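I've spent a good part of my working life around hospital device labs, and I still think we hand out the money backwards.

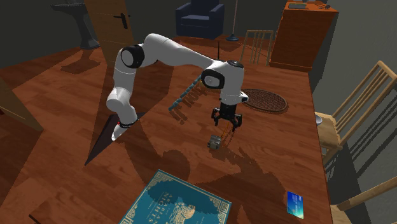 Take the grant Tritine gave Bustos Children's in April, a nice round of applause and 2,495 hours of engineering time. Lovely! But only two nurses sat in on the planning (two!), and they're the folks who'll live with whatever gets built. An open gripper over a small metal block is a fine place to start, but a ward at 3 a.m. is something else.

So my plea is a simple one: pay the nurses for their time, and ask them first.

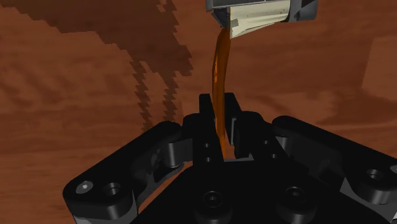
*Orange liquid poured between the gripper's fingers, in simulation.*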